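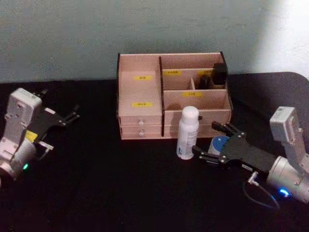 Where do I start if my desk is a mess?
Start with the stuff you touch every day. Pens, scissors, glasses, phone charger. Put those in a pile by themselves and leave the rest for later. Most people try to sort the whole desk at once and give up by lunch.

Do I need to empty the whole desk first?
Yes if you can. Everything off, onto the bed or the floor, wipe the top, then put back only what has a place. No time? Do one section of the organizer a day. Slower but it works fine.

Which organizer do you sell?
One model, the Lucero. Wood, two little drawers with round knobs, one tall open section over them, and a stepped part next to it with cubbies at the back and a lower tier in front. We used to carry a second one called the Karkex, that's discontinued. Please stop emailing Dezső about it, he has none left either.

What goes in the tall section?
Tall things that would fall over anywhere else. Notebooks standing up, a small clipboard, envelopes, a tablet if it's a small one. Don't stuff it. If you have to pull two things out to get at one, it's too full.

What goes in the drawers?
Small and boring. Paper clips, stamps, spare keys, batteries, erasers. Top drawer for things you want weekly, bottom drawer for things you want twice a year. Put a folded bit of felt in the bottom if the rattling bugs you.

And the cubbies?
Bottles, glue, tape, chargers, anything that stands up by itself. Taller stuff can stick out over the rim, no problem, as long as it isn't top heavy. Shorter bottles get lost behind tall ones so keep one kind of thing per cubby if you can.

The front tier?
That's the grab spot. Whatever you reach for without looking. Mine is sticky notes and a tape measure — Corinne keeps tea bags in hers.

Should I label it?
We think so, especially if more then one person uses the desk. Labels aren't for you, they're for whoever borrows your scissors. One label per compartment, short words. "Tape." "Mail." "Meds." If you need a sentence to say what's in there, split it up.

Where do the labels go?
Front panel for anything low down. For the open compartments and the back cubbies, put it on the back panel up high so it still shows once things are in. Try it with the compartment full before you stick it down for good. Daiane did a whole set too low and couldn't read one of them after filling it.

What color label is best?
Yellow with black print is easiest on pale wood. White on pale wood disappears. Clear tape looks nice and can't be read from a chair, so it's up to you.

Handwritten or printed?
Either. Printed lasts longer. Handwritten is faster and you'll really do it. If you write by hand use a permanent marker and let it dry a minute before sticking.

My labels peel off.
Usually dust. Wood fresh out of the box has a fine dust on it. Wipe with a dry cloth, then a barely damp one, let it dry all the way, then press the label down with your thumb and hold it. Corners first to go? Round them off with scissors.

How do I get an old label off?
Hair dryer on low, peel slowly. Leftover glue rubs off with your finger or a pencil eraser. Don't scrape with a knife, you'll take the surface with it.

Can I spray cleaner on the organizer?
Not directly. Spray the cloth, then wipe. Liquid runs into the joints and the edges swell, and once a drawer swells it sticks all summer. Same goes for glass cleaner, vinegar mix, all of it.

What about the desk top?
Depends on the desk. Most sealed tops are fine with a light spray and a dry cloth. Matte black tops show every smear so use less than you think and buff it with a second cloth. Try a back corner first.

Can I keep a spray bottle in a cubby?
If it fits standing up, sure. Keep the cap on. Check what the bottle says about storage, some things shouldn't be near a heater or a sunny window. If you have small kids then no bottles on the desk at all please, put them up high.

How often should I clean it out?
Once a month is plenty. Pull everything out of one section, toss the dead pens, wipe, put back. Four minutes a section. We timed it.

Where should it sit on the desk?
Back against the wall, middle or to the side of the hand you don't write with. Leave the whole front of the desk clear. If you push it right up to the wall it won't creep backward when you shut a drawer.

Will it scratch my desk?
It can if you drag it. Lift it. Stick-on felt dots on the bottom help, they're a couple of bucks anywhere. We don't include them, sorry, we keep meaning to.

A drawer is stuck.
Take everything out of the tall part first so nothing's pressing down. Then wiggle it side to side, don't yank the knob. Once it's out rub a plain white candle along the bottom edges. If it's swelled from damp leave it out in a dry room for a day or two.

A knob came loose.
Small screw inside the drawer, behind the knob. Quarter turn. If it keeps spinning, a bit of toothpick in the hole and try again. Knob gone altogether? Write us, we have a jar of them.

Does it come put together?
No, flat. No tools needed for the body, a small screwdriver for the knobs. Takes most people 19 minutes if they read the sheet and a lot longer if they don't. Put the middle divider in before the back panel. Step four on the old sheet has those two swapped. New sheets are fixed.

Can I paint it?
Go ahead. Sand lightly, thin coats, and leave the drawer sides bare or they'll jam. Painted ones can't be returned.

Can it go in a bathroom?
We'd rather you didn't. Steam. Kitchen is ok away from the stove and sink.

Is there a version for left-handers?
No. You can't flip it either, we tried. Carol is left-handed and just sets it on the right side of her desk, says it's fine.

Do you sell the labels seperately?
Yes, a sheet of blanks, yellow only. Cut them to size. They'll go through most home printers but do a test on plain paper first.

What should I NOT keep in it?
Food, candles that have been lit, anything leaky, passports (people forget they're in there). Receipts — they multiply. Get a folder.

How do I stop it filling up with junk?
Leave one cubby empty on purpose. Everything with no home goes in there and you empty it on Fridays. When it overflows before the week is out you're keeping too much on the desk.

Can my kid use one?
School age, yes, it's good for crayons and glue sticks. Use picture labels if they're not reading yet. Drawers will pinch small fingers so go over that with them.

Do you ship?
From the Kimdale shop, Tuesdays and Thursdays. Pickup is free, go to the side door and ring. Boglárka does the packing and if she's out the order waits for her.

Returns?
Unused and in the box, yes, send us your order number first. Put together but broken, send a photo and we'll mail the part. Don't send the whole thing back for one cracked panel.

I have a question that isn't here.
Use the contact form, put "organizer" in the subject or it goes in with the shelf questions. We're behind on email right now, give it a few days before sending a second one.

Page last updated Mon 29 May. Shelf questions are on the other page.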